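Sorting the Small Stuff: Trays, Hooks and a Clear Table
Speaker notes, Stullton evening talk, 30/08/2021

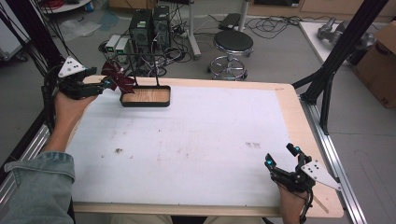

Start with the thank-yous, keep it short, then straight into the question: who has a table at home or at work that you can't put a plate down on? Wait for hands. There are always hands. Mine goes up too.

So my talk tonight is about trays. I know! I got asked to speak for 30 minutes on craft storage and I came back and said, can I just do trays, and there was a bit of a silence on the phone. But I think the tray is the most useful thing I own, and I'm including the scissors.

(Hold up the plain one. Don't pass it round yet, last time it came back with raffle tickets in it.)

How I got going. I make little paper and felt decorations, pinwheels and flowers and folded stars, and I sell them at the Nullville market in the run-up to the holidays. First year I kept everything in shoe boxes. You put a pinwheel in a shoe box, you put another one on top, and by Saturday you have a box of bent petals. I sold them as "rustic." Pause here, people usually laugh.

The thing about a pinwheel is that it's nearly all points. A dark red one looks wonderful on a pale table, very crisp, and every one of those folded petals is a thing that can catch on a sleeve. You want to pick it up once and put it down once. That's rule one for me, and most of what I'm going to say tonight comes back to it.

THE TRAY

Low rim. I can't say this enough. People buy deep trays because they think deep means it holds more, and then they're fishing around in it with their fingertips. A low rim lets you come in from the side or from the top. You can see all the way across.

I like a dark rim with a wood-grain base. Part of that is looks, I admit it. But a dark edge on a white table shows you where the tray stops, and when I'm working late and my eyes are tired I really do miss the edge of a white tray on a white table. I have set things down beside it. I have set a cup of tea down half on it, we don't need to go into that.

Rectangles beat rounds. Round trays are lovely for drinks. For sorting, you lose the corners, and the corners are where I put the odd ones, the one with the torn petal, the one that needs a new pin.

The upright wire. Some trays have a thin frame coming up off the back edge, like an upside-down U. The first time I saw one I took it for a carrying handle and picked the tray up by it, and everything slid to the front. Please don't do that with the thin ones! I hang things from mine. A bit of thread, a loop, and a finished piece can dangle there while the glue sets and not touch anything. If yours is good and stiff you can clip a color card to it too.

If you get asked where to buy: I have one from Flerari, and the rest are secondhand. Say that Flerari doesn't pay me. I wish.

(Water. Check the clock. Should be ten minutes in.)

WHERE THE TRAY GOES

I set mine toward the far side of the table, upper middle, and I keep the space right in front of me bare. People push back on this one every single time. They say, but it's further to reach. Yes, it is, a little. But the near part of the table is where your hands do the work, and if the tray lives there you end up working around it all evening, and then you're building your pinwheel on your knee.

Try it tonight when you get home. Push whatever's nearest you to the back and just sit there for a second. It feels like a bigger table.

Left hand and right hand. I place with my left, which surprises people as I write with my right. I've got into the habit of letting the left hand bring the piece over the tray and keeping the right one free by the edge of the table, ready for the next thing. If you do everything with one hand then the other one gets bored and starts picking at things. Ask the room which hand they place with. Let them mime it. This bit always wakes everybody up.

Sleeves! Roll them. A denim shirt rolled at the wrist is my whole uniform. A loose cuff will sweep a tray clean in one go, and I speak as someone who once chased felt flowers across a church hall in front of customers.

THE TABLE ITSELF

White top if you can get it. Mine has marks on it and yours will too. You get a dark smudge that won't shift, a faint gray patch where something got rubbed, and after a while you stop seeing them. I used to scrub mine every Sunday with a cream cleaner and all I got was a dull spot. Wipe it, dry it, leave it alone. A work table is allowed to look like one.

A light wood border is nice to have. It's kinder on your forearms than a sharp edge, and it gives you a line to square the tray up against, if you're the squaring-up type. I'm the squaring-up type.

Don't put the scraps under the table edge. I mean the strips and sticks and the offcuts you're sure you'll use. Find them a jar. I keep mine in a jar by the door so that I have to look at it, and when it's full I have to choose.

THE FLOOR

Okay, confession section. My table is clear and my floor is a disgrace. It's where the cables go. Lamp, glue gun, radio, phone charger, and they all end up in one big black tangle because I only tidy down to my own elbows.

What has helped a bit:
Get the plug end of everything on one side of the room.
Wrap the spare length and tie it. Twist ties off bread bags are fine.
A stool on casters, with a padded seat. You can roll it right out of the way and then there's nothing stopping you getting down there and sorting it out. Mine's round and it goes under the table. It does also roll over cables, so park it before you start.

I gave this talk in Teixeira in November and a lady told me she paints a dab of nail polish on each plug, a different color for every lamp, and matches it at the other end. I haven't done it yet but I've bought the polish.

(Pass the trays round now. Start at the left. Ask for them back empty.)

THE SORT

Demo part. Bring the folding table forward so the back row can see. Tip out the mixed bag, it has 80 pieces in it, I counted them at home so I'd know if any went missing.

Do it slowly and talk through it. Pick up by the middle, never by a petal. Lift it clear, go over the rim, lower it, let go. Don't slide it. Sliding is how you get fuzz on the points. Leave a finger's width between one and the next, and don't start a second layer. If the tray is full, get another tray! That's what they're for.

Sort by color first and by size second. I did it the other way for ages and it makes for a very ugly market stall. If somebody asks about sorting by price, say I do that at the very end with stickers on the bags.

Get two people up to try. Pick someone who looks as if they don't want to be picked, they're usually the neatest. While they're at it, tell the story about the order for 256 napkin flowers. Short version: a wedding, two shades of cream that looked the same under my kitchen light, and me sorting them again at six in the morning by the window. So now I always sort by daylight or I buy a better bulb. Let the room guess how many I'd put in the wrong tray, and then don't tell them.

QUESTIONS THAT ALWAYS COME UP

Do I use tweezers or some sort of grabber? For beads, yes. For anything folded I like fingers, because I squeeze too hard with tweezers and leave a dent. Plenty of people are better with them than I am. If your hands are stiff, go for something with wide soft tips and practice on the ugly ones.

Do I line the tray? With felt, if it's beads. Bare for paper.

Can you stack trays? Only if the upright wire folds down or comes off, so check before you buy. Mine doesn't and I've had to build a shelf.

How many trays is too many? My limit was four. I now have nine and I've stopped setting limits.

Is it worth doing for a small batch? If you're making under a dozen then a dinner plate will do you. Once I'm up near 100 for the market I wouldn't start without the trays laid out first.

FINISHING UP

Say where the handout is (on the chair by the coat rack, one per household, please). Mention the Nullville market stall, same spot as last year, next to the honey.

Count the trays back in before anyone gets to the coffee. Take the good scissors home this time.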